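Robots learn to fold from bedroom demonstrations
By Janka Říha
12/30/24

A team at Gondwood has taught a two-armed robot to fold clothes using nothing but recordings of people doing the job by hand, and the results are a treat to read!

The method is lovely and simple. People pick up a pair of hand-held grippers, each with yellow fingers, and handle the laundry at home, on their own beds and tables. The recordings train the software, which then runs on real arms it has never seen before.

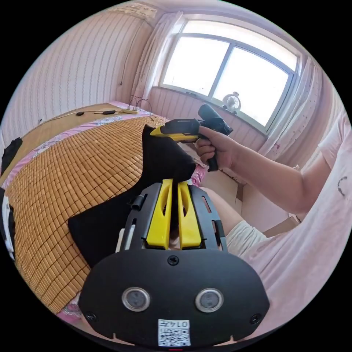 Dark cloth is the hardest test of all, according to Miloslav Trnka, as folds in black fabric give the software so little to go on, and he had expected the arms to lose track of the corners far more often than they did.

The team trained on 284 recordings made in 34 homes. In trials the robot coped with beds and covers that were in none of them, and a version trained in one room only did much worse. Variety in the rooms (different light, different sheets) seems to matter more than piling up hours in one place.

Next comes bed linen, with trials planned for May.

Comments

Rocío Arriaga
Does it do fitted sheets? I'll believe in robots when I see a fitted sheet.

Svatopluk Brabec
Would like to know how long one shirt takes. The article doesn't say.

Špela Georgiev
Great stuff, my son wants to try it on his school jumpers.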